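The plain pleasures of a wooden block

By our toys and games columnist
11th December
5 comments | 444 shares

I bought my first set of grown-up building blocks in May, which is a ridiculous sentence for somebody of my age to write, and I'd like it noted that I went into the shop for a birthday card. The shop was Nustimum, the one on the hill in Asthorpe with the bell that doesn't ring properly, and the blocks were in a basket by the till. No paint, no letters, no little farm animals. Just cubes of pale wood, the sort of thing you pick up without meaning to and then find you're still holding when you get to the door.

I paid for them, obviously. I forgot the card.

Since then I've become a bit of a bore about it. I've tried blocks with magnets inside and blocks with numbers on, and a very expensive tin of coloured ones that smelt of varnish for weeks. I keep coming back to the plain ones. A bare cube doesn't tell you what it wants to be, so you can sit down with a handful and a cup of tea and it's a wall, or a chimney, or a row of cottages along a lake.

The lake is the mat's doing. I'm very keen on mats. For years I thought you built on the table and that was that, but a bare table is a horrible place for a wooden block — it clatters, it slides, and every time the tower goes over the whole house knows. A bit of cloth underneath changes everything. The one I like best has a great blazing sunset across it, all orange and pink and yellow, with dark pine trees up both sides and water down the middle. It's far too much. I'd never have it as a cushion. Under plain wood, though, it's perfect, and the blocks look almost lit up against it.

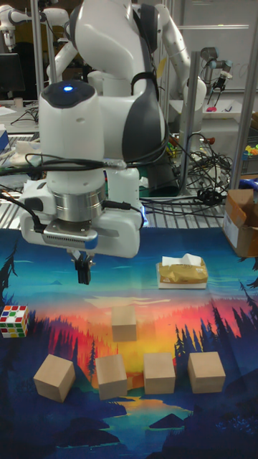
Start with a row

If you've not played with blocks for a few decades, my advice is to begin with hardly any. Five is plenty. I know the big sets are tempting (Brusten do a wooden chest of 3,000, and I've stood in front of it more than once with my hand on my purse), but a huge heap makes you greedy. You start planning cathedrals. Then you get bored halfway up the nave and leave it for the cat.

With five you have to think. I like to lay most of mine out in a loose sort of row first, a bit wonky, nothing measured, and keep one back on its own further up the mat. That one's the foundation. It gets the best patch of cloth, right out flat, and I give the fabric a smooth with the side of my hand before I put it down, as any ruck underneath will come back to haunt you later.

Then you just look at it for a bit. I do think this is the part that grown-ups are worst at! Children will stare at a block for ages before they do anything with it. I used to be up to the third storey before I'd sat down properly.

The second block is the hard one

You'd suppose the trouble comes at the top, and with a tall tower I dare say it does. But for me it's the second block every time. The first just sits there. The second has to be held from the sides, lowered straight, and then let go of, and the letting go is where I come unstuck. I've a terrible habit of lifting one finger before the other, and the cube gets a little nudge sideways as I leave.

A small overhang doesn't matter at all, by the way. I used to fuss and tap the edges until they lined up, and I knocked over more towers tidying them than I ever did building them. Now if the top one sits slightly off the bottom one I leave it be. Real chimneys lean. There's a house near the station in Asthorpe with one that's been leaning since before I moved here.
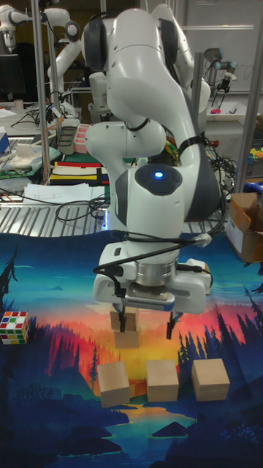 What I do mind about is edges. A good block has a crisp edge but not a sharp one, and you can tell with your eyes shut. Run your thumb down it. If it catches, the thing hasn't been finished properly and it'll snag on your cloth, and if it's been rounded off too much you lose that lovely flat face that makes stacking so satisfying in the first place. I went through a phase of carrying one in my coat pocket to compare in shops, and I'm fairly sure the girl in the garden centre thought I was casing the place.

Weight's the other thing. Cheap blocks can be oddly light, and they skate about when you breathe near them. My favourites came from Khamphan, who sell them singly as well as in bags, and they have a nice solid feel, enough that you're aware of setting them down. I bought 2 bags in the end. One was meant to be a present.

A word about puzzles

People do ask whether I wouldn't rather have something with a point to it, and they generally mean a Rubik's cube. I've nothing against a Rubik's cube. I like having a scrambled one lying about at the edge of things, all those cheerful stickers in the wrong places. I've never solved one and I've stopped pretending I'm going to. But it's a different kind of fiddling altogether. A puzzle sits there knowing the answer, and I find that a little smug of it at the end of a long day. Blocks don't mind. You can put one on top of another, take it off again, move it along to join its neighbours, and you haven't gone wrong.
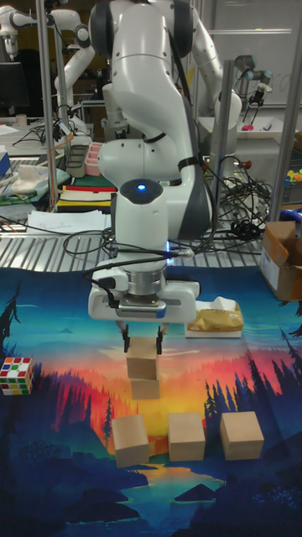

I've got rather fond of the taking down, too. It used to be a swipe of the arm and a crash, and there's joy in that, I won't deny it, but lately I've been lifting them off one at a time. It's quieter, and you get to have each one in your hand again. It takes me around half a cup of tea to build something silly and take it all to bits.

As for looking after them, there's very little to it. Bare wood picks up grubby marks, so I wipe mine with a barely damp cloth and let them dry on the windowsill, well away from the radiator. Don't soak them. I soaked my first lot in the washing-up bowl, feeling very thorough, and they came up furry and had to be sanded in the shed over a wet bank holiday. The mat goes in the machine on a cool wash and gets ironed on the back, and then it's rolled up and not folded, or you'll be fighting a crease right through the middle of your lake.

Mine live in an old biscuit tin, with the mat rolled up next to it on the shelf. I did finally go back to Nustimum for that birthday card. They'd moved the basket nearer the door, and I came home with another handful.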